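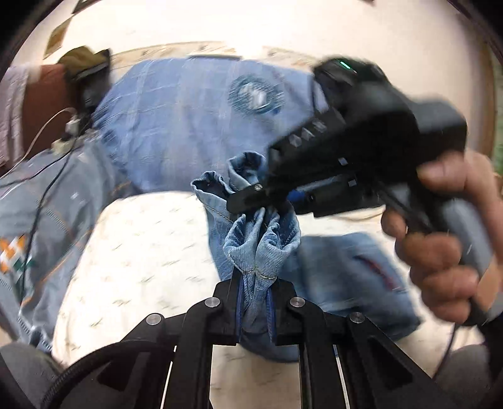

Tavside, February

Section 3. First session with cloth

The Ollov pair is built and both grippers have passed the bench checks in Section 2. This section covers setting up a bed as a work surface, checking finger travel on real fabric, and recording the first set of passes. Allow 82 minutes the first time. Two people make it easier, with one to watch the cables.

What you need

Both Ollov grippers, fully charged
The recording box, with free space for 17 short passes
One pair of old jeans
A made bed with a fitted or tucked sheet
A power strip within reach of the bed
A small screwdriver for the fingertip screws

Denim is a good first cloth. It is heavy enough to stay where you put it and stiff enough to show a weak grip. Leave T-shirts and socks until Section 4.

3.1 Preparing the bed

1. Pull the sheet tight and tuck it in. Small creases are fine.
2. Push blankets and loose clothes to the far side. Leave a clear patch as wide as the jeans are long.
3. Set the power strip beyond the far edge of the bed and run every cable away from the clear patch.
4. Lay the jeans flat, then roll one leg cuff back on itself.

CAUTION: Do not put the recording box on the bed. Bedding blocks the vents. Use a chair or a shelf.

3.2 Checking finger travel

1. Hold the gripper with your fingers around the handle and the lever free to move.
2. Squeeze slowly until the fingers meet, then let go. They should open again without help.
3. If one finger lags, loosen its outer pivot by a quarter turn and try again.
4. Repeat with the other gripper.

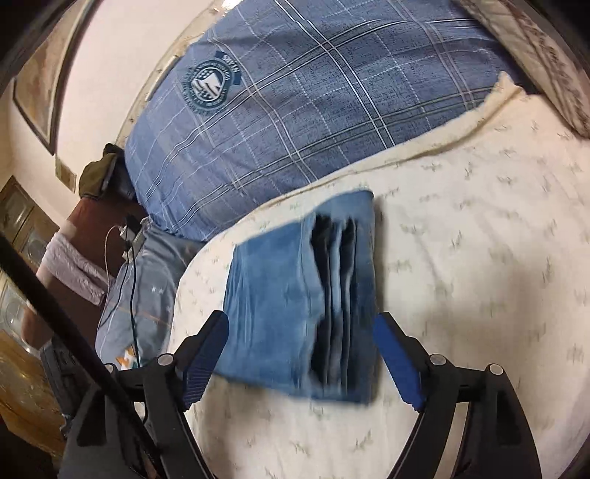
Spacing matters more than squeezing force at this stage. Fold a piece of denim into a thick rectangle, lay it on the sheet, and bring the open gripper in low so that one finger goes to each side. If the cloth will not fit between the fingers, fold it smaller. Look at the blue ribbed pads before you close: they should stand apart on either side of the fabric, with the ribs facing the cloth. A pad that has rotated on its fingertip needs to be turned back and its screw tightened. The Zaltico pads and the printed Buchanan pads are different thicknesses, so fit the same kind on all four fingers.

NOTE: Pads fitted with the ribs outward will close normally on the bench and slip on cloth.

3.3 Recording the passes

1. Start the recording box and wait for a steady green light on both grippers.
2. Pinch the rolled cuff with the first gripper and lift it slightly.
3. Bring the second gripper in from the other side, tip down. Stop just short of the first one.
4. Close the second gripper on the cloth, then open the first.
5. Set the cuff down, open both grippers, and pause for 3 seconds.
6. Stop the recording and lay the jeans flat again.

Keep your wrists relaxed and move at the speed you would use with bare hands. Swap gripper roles halfway through the set.

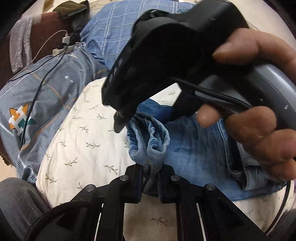 Fig. 3-3. Lower gripper closed on the denim, second gripper held above it.

CAUTION: The tips are narrow and the linkages can pinch. Keep your free hand away from the plates while either lever is moving.

3.4 If a pass fails

Cloth slides out of the fingers: take a deeper fold and check the pads.
Sheet lifts with the jeans: come in at a flatter angle, or tuck the sheet again.
Green light goes off partway through: discard the pass and reseat the cable at the gripper end.
Fingers catch on a seam: move along the cuff to a single thickness.

Fergus Hepburn keeps the shared list of failed passes at the workshop. Add yours to it before you delete the files, with the pass number and the pads fitted.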